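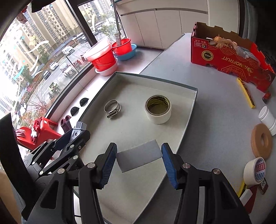

3.2 Deposit requirements and the timing of first purchase

The second part of the survey concerned the savings position of private tenants who had stated an intention to buy within five years. Of the 960 households that returned a complete questionnaire, 200 were living in the Cadgate area and were drawn from the register of a single letting agent, Pallus. This group is treated separately below, as its members had been in the same tenancy for longer than the rest of the sample and paid lower rents in relation to income.

Respondents were asked for the amount held in savings, the amount set aside each month, and the price of the home they expected to buy. Savings held jointly with a person outside the household were left out. Expected gifts from parents were recorded as a separate item and do not enter the deposit ratio, following the practice of Babalola in an earlier study of shared ownership. Where the expected price was missing, the median asking price for the postcode district was used instead.

The deposit ratio is defined as current savings divided by the deposit required at the stated price. A household with a ratio of one or more could in principle buy at once. Figure 4 plots this ratio against the length of the current tenancy.

Figure 4. Deposit ratio by length of current tenancy, Cadgate group and remaining sample. Households with no savings are omitted.

The curve for the remaining sample rises slowly over the first three years and is then almost flat. In the Cadgate group it continues to rise, although the number of cases at the upper end is small and the confidence bands overlap. A rent increase in the previous year was associated with a lower ratio in both groups. The effect was stronger among single-earner households – a result that held when income was entered as a control.

Follow-up interviews were carried out in September with 54 households, all of which had a ratio above one half. The interviews were conducted by Oksana Moroz and coded in Pliteo. Most of those interviewed named the monthly repayment, and not the deposit, as the main reason for delay. Several had been refused a mortgage on the grounds of short employment history. These answers cannot be read as typical of tenants as a whole, given the way in which the interview group was selected, and they are used in Section 4 only to interpret the regression estimates.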